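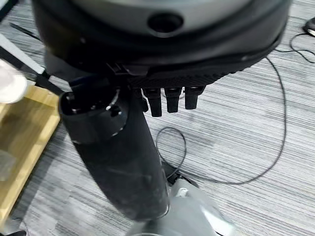

Tube (household object)

A tube is a long, hollow, mostly round thing with an opening in at least one end, and I've been keeping this entry on the Prirken wiki going since long before anyone asked for it. I love tubes! People use them for posters, fishing rods, tent poles, umbrellas, and (in my house) spare curtain rods.

Rim and inside

The rim is where I always look first. A thick one holds its shape when the tube gets dropped on end, and a thin one goes oval pretty fast. The black tube at the top of the page has a nice thick rim, with a thin silver-gray ring inside and a small notch in the inner wall. Notches show up on plenty of tubes. On my old Gremik the notch is there to catch a tab on the cap, so you push, twist, and it stays put, but other makers have their own ideas and I wouldn't assume.

Finish

Matte black looks great in the store and then shows every bit of dust, plus pale smudges like the ones on the lower half of this tube. I wipe mine with a damp cloth and a drop of dish soap. Scuffs are another story. They don't wipe off, and I've quit trying.

Sizes

My Gremik is 245 mm long, and the Arwood I bought in September has an opening 141 mm across, big enough to swallow a whole roll of drawing paper with room for your hand. Measure the inside of the opening before buying a cap (I have 2 that fit nothing).

See also: Caps and plugs; Alcaraz pattern tubes; Poster storage

Last edited 10/12/18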